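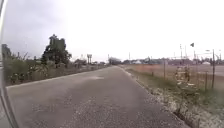
Figure 4. Straight asphalt path with rough vegetation along the left side.

Section 2: Seasonal upkeep of asphalt paths

Use this section with the Tilladis path log (form 2391). Carry out the work in January and again after the last hard frost.

1. Walk the full length of the path before starting work. Mark holes, cracks and raised spots with chalk.

2. Sweep loose stones toward the shoulder with a stiff broom. Work from the left edge to the right – do not sweep into the vegetation.

3. Cut back shrubs and tall grass that lean over the path. Leave trees to a qualified crew.

4. Enter worn or faded patches in the log. A change in color alone does not call for repair. Press the surface with your boot heel, and log any patch that crumbles as Grade 2.

Note: Nulton and Flilska broom heads use different handles. Check the fitting before you leave the yard. 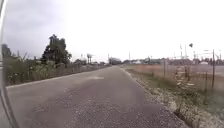

The shoulder supports the edge of the pavement and has to be checked separately. Look for places where the gravel has pulled away from the asphalt, like the dark, uneven gap at the lower right in Figure 5. Grass and weeds growing among the stones can hide the start of a gap, so pull them before you measure.

5. Clear the gap by hand and fill it with clean gravel in thin layers. Tamp each layer.

6. Rake the shoulder so that it slopes slightly down toward the field.

CAUTION: Keep mowers and carts at least 16 inches from an open edge. The asphalt can break under a wheel.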